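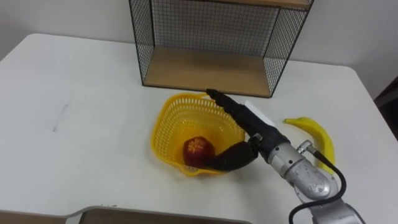 Gripper open over the basket, lower finger beside the apple.

Basket to Shelf: Setting Up and Teaching the Fruit Task

Posted 2024-11-24 by the Pickering Robotics Club

This page covers the second task in the club's manipulation unit. The arm takes one piece of fruit out of the yellow basket and sets it on the lower board of the wire shelf. Teams should have finished the block task first, because the homing and jogging steps are not repeated in full. Plan on two club meetings: one to record positions and one to run and tune.

What you need

One arm with the two-finger gripper, already bolted down and cabled
The yellow perforated basket
The black mesh shelf unit with the wooden boards
An apple and a banana from the fruit bin
Pencil, ruler and a roll of low-tack tape
The club laptop with Nevum installed
Your team's log sheet

Nevum is the teaching program we use for all the arm tasks. If your laptop opens an older project when it starts, close it and make a new one from the blank template. Projects saved from the block task have the wrong approach height and will drive the fingers into the rim of the basket.

Step 1. Place the shelf

Stand the shelf at the back of the table with the open side facing the arm. The front edge of the lower board should run parallel to the front of the table. Check this with the ruler at both ends. Clear the lower board completely, including tape left over from another team.

Push lightly on one side of the unit. If it slides, put a piece of tape under each front corner. A shelf that shifts by a finger's width will ruin every place position you have saved.

Step 2. Place the basket

Set the basket in front of the shelf, near the middle of the table. Leave enough space between the two for the gripper to come up and turn without touching the mesh. Make a light pencil tick at two corners of the basket so you can put it back in the same spot. Keep the marks faint. They wipe off with a damp cloth, but heavy ones leave a groove.

Put the apple in the basket toward the front. The banana stays on the table until the second half of the task, on the right and outside the path of the arm.

Step 3. Record the positions

Home the arm, then jog it at slow speed. You will save 4 positions for the apple:

Above basket. Gripper open, fingertips clear of the rim.
Grasp. One finger on each side of the apple, at its widest part.
In front of shelf. Apple level with the opening, higher than the front lip of the lower board.
Place. Apple just above the board, far enough back that it will not roll off.

Grasp takes the most time. The gripper comes in at a slant, so the fingers do not reach the same depth. Bring the lower finger down beside the apple first and look at it from the side of the table. Then check that the other finger is free of the basket wall. If it catches on the rim when you close, the basket will lift with the fruit. Back out, turn the wrist a little and try again.

Watch the cable as you turn the wrist. It needs a loose bend at every position. If it pulls straight, undo the turn and reach the same point from the other direction.

Step 4. Set the grip

Start with the grip force at 2 and raise it one level at a time. Stop at the first setting that holds the apple through a full lift. Apples bruise, and a bruised one gets soft and slips. Write the final number on the log sheet along with the fruit you used.

Step 5. Run it

Run the sequence once at slow speed with the basket empty. One person keeps a hand on the stop button for the whole run — no exceptions, including for teams that have done this before. If the empty run is clean, add the apple and run again.

Once you have three good runs in a row, move to normal speed. You may make up to 11 scored attempts. An attempt counts if the fruit ends up on the board, the basket is still inside its pencil ticks and no one touched the table.

Step 6. Repeat with the banana

Move the banana into the basket and record a new grasp position. Close the fingers across the middle of the curve. Gripping near the stem makes the fruit swing, and it will hit the mesh on the way in. The other positions can usually be kept, though Place may need to come down a little.

Common problems

Apple rolls in the basket when a finger touches it: rest it against the lower wall before you start.
Fruit drops at the shelf: the gripper is opening too high. Lower Place and save again.
Arm stops partway with a reach error: the basket is too far from the base. Move it toward the arm and redo the ticks.

When you finish, home the arm, open the gripper and shut down from the laptop before switching off power. Log sheets go in the tray in Room 246. Fruit goes back in the bin or in the compost.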